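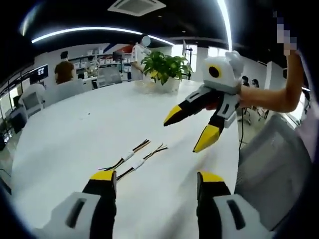
Figure 3. Two taped cable bundles on a white table, with hand-held grippers.

4.2 Fines, broadcasters and the silence of touring acts

The second part of our material deals with performers who lived from touring and who had no steady contract with a state venue. This matters for what follows. A singer on salary at a city theater has one employer to worry about. A touring act has a promoter, a hall owner, a ticket seller, a local culture office, sometimes a sponsor, and any one of them can drop the date. We coded 183 public statements by such acts, all made between the first week of the war and the end of the following summer. Statements only, no leaked messages. Interviews counted as one statement each even when long.

Of the 183, 86 were later deleted or edited by the person who made them. Higher than we expected. Deletion was quickest where the act had dates already on sale, slower for acts with nothing booked. Edits were harder to deal with. Some changed a single word (war became "events"), some cut everything except a line about peace. We treated both as edits and did not rank them. A ranking was tried in March and dropped, the two coders could not agree on what a softer statement was.

Fines. The legal side is covered in section 3 and will not be repeated. What the coding adds is timing. Cancellations mostly came before any court notice, not after. In the Burkudero festival case the whole lineup was changed overnight, and the organizers gave "technical reasons" on the ticket page. No act on the dropped list had been fined at that point. One was fined later. So the fine in that case can't have caused the cancellation, whatever the press wrote at the time, and we think the usual order of the story (speech, fine, lost work) needs to be turned around for at least part of the sample.

The Kushnir hall is a different case. Capacity 4000, private owner, long record of hosting acts that state channels would not book. It kept its program going through the spring and then cancelled in one batch. Staff we wrote to would not comment on the batch. The public notice named fire safety. We have no way to check the fire safety claim and leave it as stated. What can be said is that acts who had posted against the war and acts who had posted nothing were both in the batch, which fits badly with a simple blacklist. It fits better with a hall that wanted to stop attracting attention in general. Other readings are possible.

Television. State channels named few touring acts directly. Naming was kept for the famous, and the smaller acts were covered by phrases such as "certain performers" or "those who left." From the clips collected in the Killex archive we took every segment where a musician's loyalty was discussed, then checked whether the person was named, shown, or only hinted at. Hints were the most common form by a wide margin. Several acts told local outlets that they believed a hint was meant for them, and two different bands claimed the same hint. This is perhaps the clearest evidence we have that vague threats travel further than precise ones. A named singer knows where he stands, the rest have to guess.

A word on age. Older stars, those with careers from before 1991, spoke less often but their statements were almost never deleted. There are too few of them for a test. They had an audience that did not depend on new bookings, many had homes abroad, and some had honors from the state which made a punishment awkward to announce. Younger acts had none of this. The gap between the two groups is the strongest pattern in the table, stronger than genre, and stronger than home city. Rap and rock are often treated as the protest genres in the literature, and we did not find much support for that once age was taken in to account.

Limits. The sample leans to acts with an English or Russian web presence. Regional-language performers are thin. The Prulley ticket listings, used here to date the cancellations, stop for several weeks in early summer and the gap had to be filled from hall websites, not all of them archived. Dates for that period should be read as the day a notice was first captured, which may be later then the day it went up. Where the capture and the press report disagreed we took the earlier. Each ticket listing was scored on a 100 point scale for completeness, and listings in the bottom fifth were left out of the timing analysis but kept in the main count.

Audience reaction was not coded. Comment threads were closed or purged on most of the pages by the time we reached them, and what was left looked heavily managed. Boos and walkouts are reported for a handful of concerts, single source in each case. Section 4.3 turns to the acts who left and kept performing abroad, where the booking records are better and the ticket pages stayed up.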